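2023-01-03

I slept until nine, which I almost never do, and when I opened the curtain the sea was the same grey as the road. The first ferry to Erness had already gone. I made tea and ate the last piece of poppy seed cake standing at the window, and then I decided that I will write in this book again, after leaving it in the drawer since August. 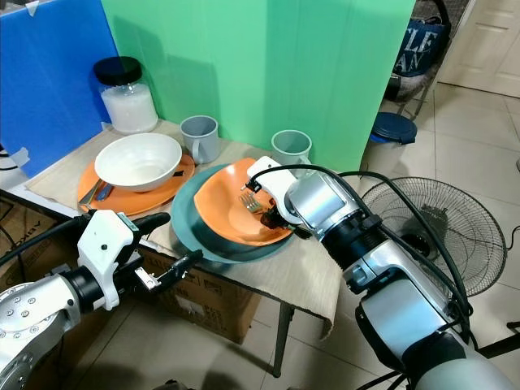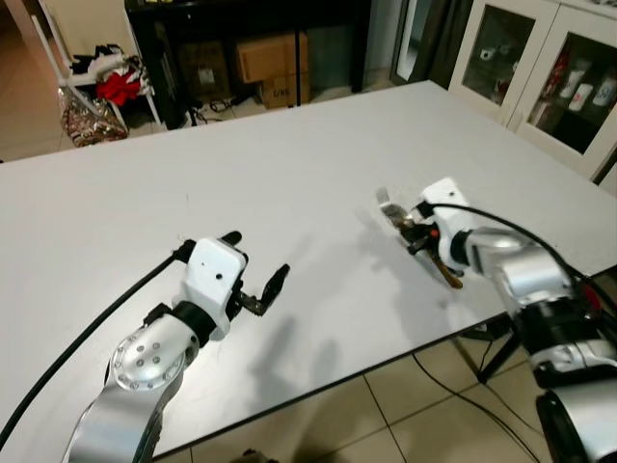

My accordion is the main thing to report. I have spoken about it to everybody in Dovness who has the patience, so now it is the turn of the paper. It is a Nendetti, dark red, with the number 2645 stamped inside the bellows frame, and I paid 827 pounds for it to Dymphna Cronin, whose late brother used to play it at weddings. She wanted me to try it in her kitchen first. I played half of a waltz, very badly, and she went out to feed the dog and did not come back for some time. I think she was crying, but I did not ask.

The treble side is good. The bass side has a problem: when I press the C minor button, the one beside it sometimes goes down together with it, and then it sounds like two people are arguing. Also there is one reed, quite high, that answers late in the cold. In the evening, when the stove has been burning for a few hours, it answers almost properly.

Radosław Cieślak looked at it on New Year's Eve, before the others arrived. He took out the pins and put them on a saucer in the right order, and he told me that the leather on the valves is tired but the reeds are not rusty, and that I should not let anyone talk me into a full tuning before spring. He wanted nothing for it. I gave him a jar of mushrooms, and he was satisfied, or he pretended well.

I practise in the back bedroom with the door closed. I am fifty-six and I have never played anything except the recorder at school, so I expected it to be difficult for the fingers. The fingers are not so bad. It is the left arm that suffers, and the breathing of the bellows. I change the direction in the wrong place, in the middle of a phrase, like a person who stops for air in the middle of a word. Zuzanna Grabowska, who has taught children for many years, advised me to mark the changes with a red pencil and to sing the melody first. I feel foolish when I sing alone in the house, but I do it. Today I got through the first page of "the slow one" (I still do not know its title, the photocopy has no top) with only two wrong changes. Then I tried to do it again and it was four.

In the afternoon I walked down to Espiritu for coffee. It was half closed, with the chairs up on the tables at the window side, and Ximena Figueroa was repainting the shelf behind the counter. She says the evenings with music will begin again when the weather is kinder, and she has put my name on the list in pencil. I told her to rub it out. She did not rub it out. I have been thinking about it since, with a feeling in the stomach as before an exam, and I cannot say that it is only an unpleasant feeling.

On the way home I met Zdzisław Duda at the bus shelter. He had heard already about the list, I do not know how, because I had left the café ten minutes before. He told me that his father had played too, and that in their village the musicians were paid in sausage. We spoke Polish for a while, and I noticed that I had to look for the word for bellows. This happens to me more and more – I learn something new in English and it has no home in my first language. I found it in the end, miech, when I was putting the key in the door.

Other matters. The gutter at the back is dripping again. I must telephone the dentist. The letter to my sister is written but not posted, and there is a stamp for it somewhere, I saw it before Christmas. The receipt for the straps is in the blue folder.

It has started to rain, quite hard. I will play the slow one one more time, only the first page, and then put the instrument in its case, away from the stove, as Radosław told me.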